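Bench diary: the 600 meter converter, continued

September, late evening

It hears! I'm writing this with the headphones still hanging off one ear and the converter sitting on a cookie tin lid, and there is a beacon coming through so clearly that I can copy the ident without even trying. Two letters, over and over, slow enough for a beginner. I must have listened to it for half an hour like it was a symphony.

But I should put things down in order or I'll never be able to follow this later.

Where I left off last time, the mixer board was built and drawing current, and all I got out of it was a hiss and one very strong broadcast station that showed up everywhere I tuned. I blamed the mixer. Then I blamed the crystal. Then I had a long phone call with Simão Gouveia (thank you, Simão, and sorry about your dinner) and he asked what I had in front of the mixer. A capacitor, I said. There was a silence on the line. So the plan for today was a proper input filter, and the plan for the morning was to wind the coils for it before anybody else in the house wanted the table.

Three coils in the end, for a low-pass filter that lets the old 600 meter band and the beacons through and knocks down the medium wave stations above them. I wound the first one too loosely and it measured low, then squeezed the turns together and it jumped right past where I wanted it. The toroids are from the bag Laurinda Seixas gave me when she cleared out her shack. Some have paint on them and some have nothing, so every one needs ten test turns and a measurement before I can trust it. I enjoy this more than I should. You wind, you scrape the enamel, you clip on the meter, you do the little sum on the back of an envelope, and out pops a number that tells you what the gray ring is made of!

Lunch was whatever was in packets, eaten fast.

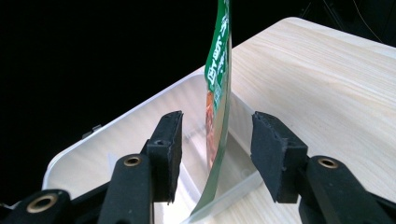
A green packet and the white container, table at midday.

After lunch I soldered the filter onto a scrap of copper board, islands cut with a hobby knife, ugly as anything. I used the polystyrene capacitors I'd been saving since the Gatden rally. They melt if you look at them wrong, so I clipped a crocodile clip on each lead as a heat sink and counted to three on every joint. All of them survived. One has a slightly wrinkled end but it measures fine and it's staying.

Then the sweep. I don't have a real network analyzer, only the signal generator and the old scope, so I stepped the generator by hand and wrote down the amplitude at each step. It's slow work but it does something for your understanding that a finished plot on a screen never did for me. You turn the knob and the trace stays up, stays up, stays up, and then it starts to sag, and then it falls off a cliff. I was grinning like an idiot. The knee came out lower than calculated, so I took two turns off the middle coil and did the whole sweep again. Much better.

Note for later: the generator's output isn't flat at the bottom end. I need to measure it with nothing but the 50 ohm load and subtract that, or the filter looks worse than it is. I wrote the same note in the last notebook and forgot it.
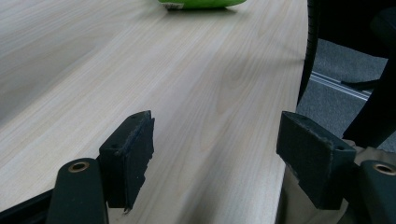

Blond wood grain, with something lime green at the top.

The first listen was a disappointment. Broadcast station gone, completely gone, which was wonderful for the ten seconds it took me to notice that everything else was buried under a buzz. A raspy, nasty buzz with a peak every few kilohertz. I went around the house with the portable radio switching things off. The fridge, innocent. The router, a bit guilty. The real villain was the Brekico power supply that charges the cordless drill, which has been plugged in behind the shelf for as long as I can remember. Pulled it out and the noise dropped so far I thought I'd broken the receiver. What a moment! I'm going to open that thing up and see if there's any filtering in it at all.

There was still a layer of hum under it. Lurdes Patrício wrote a nice piece in our club sheet about isolating the feedline with a small transformer at the receiver end, so I wound one on a binocular core, same turns on both sides, and put it between the antenna and the filter. Antenna ground goes outside to the stake, receiver ground stays inside, and the two never meet. Hum down to almost nothing. I owe her a coffee.

By then it was dark and the band was waking up. I had the list Mitsuko Kubo typed for me, sorted by frequency, and I started at the bottom and crept upward. First beacon: weak, in and out. Second: nothing. Third: there it was, and there it still is as I write. I got six before I stopped to eat, and two of those aren't on her list, so either the list is old or my dial is off. Probably my dial. The crystal in the converter is running a little high and I haven't pulled it onto frequency yet.
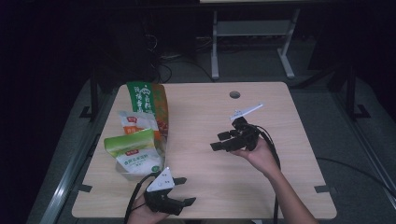 To do before the next session

Trimmer across the crystal. The one from the Cordeiro junk box should have enough range, and if it doesn't I'll add a small fixed capacitor in parallel. Check it against the generator after it has warmed up for a good while, not straight from cold like last time.

A box. The cookie tin lid is fine for an evening but the oscillator shifts when I lean over it. I have a diecast box with one hole too many in it, and a blanking plug would take care of that.

Redraw the filter with the real values in it, including the turns I took off, while I still remember which coil it was. (Middle one. Middle one!)

Write to Mitsuko with the two mystery idents.

Now back to the headphones. I want to know whether that weak one at the bottom gets any stronger after midnight, and there's still tea in the pot.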